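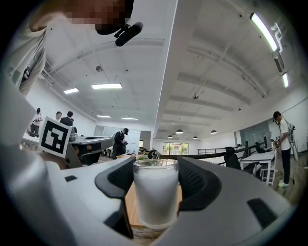
3.2 What people count as a full glass

I went into this part of the study thinking it would be the boring bit. We had our big questions about breakfast habits and who does the dishes, and then tucked in near the end of the interview was one small job: pour a glass of milk the way you'd pour it at home, and stop when it's full. That was the whole instruction. Shiuli Miah, who ran most of the sessions with me, wanted to cut it to save time, and I nearly let her (I'm very glad I lost my nerve!).

We saw 80 people over the winter, all of them from the two neighbourhoods described in Section 2, Truvside and Winari. Everybody got the same style of clear, straight-sided glass and a jug with more milk in it than they could possibly need. I picked straight sides on purpose. With a tapered glass the last finger of height holds a lot more than the first one, and I didn't want to be untangling that later on. I also picked milk over water. You can see the level from across a room, and most of our people had poured it for a child or a parent at some point, so they had opinions about it.

And did they ever have opinions. Some people filled right up near the lip and seemed puzzled that there was any other way to read the word "full". Others stopped well short and told me, quite firmly, that anything higher was asking for a mess on the carpet. One man poured, looked at it, drank a mouthful and said now it was full. We kept his answer in, though we measured him twice and used the first measurement.

Figure 3. A glass of milk filled nearly to the lip, standing on a light wooden tabletop.

The level in Figure 3 is what we ended up calling a brim pour in our coding. I'd expected brim pours to come mostly from teenagers, and I was wrong about that. They came from people who told us they drink standing at the counter, whatever their age. The ones who carry a glass to another room left a gap, and the ones who carry it up a flight of stairs left a bigger one. Once Shiuli had pointed this out I couldn't stop noticing it in my own kitchen, where I fill my tea to the top and then shuffle down the hall like I'm defusing something.

We used 200 mL as our reference serving, mainly so we could compare with our pilot work, and I'll admit it's a bit of an awkward yardstick. Hardly any of the people we spoke to thought in millilitres. They talked about "a good glass" or "a kid's glass", and one household had a name for the half glass you get before bed, a Flarnulell, which the grandmother made up and everyone under her roof still uses. I've kept these words in the coding sheet beside the measured amounts. I think they tell you more about how milk gets shared out in a family than the numbers do.

There were 7 pours we had to leave out, all from one afternoon when I'd put out the wrong jug, with a wide spout that splashed. That one's on me. Leaving them out didn't change the order of the groups, but it did thin out the Winari side a little, and I'd be careful about leaning on the neighbourhood comparison until someone has done it again with more people. The same goes for the stairs finding, where the group was small to begin with.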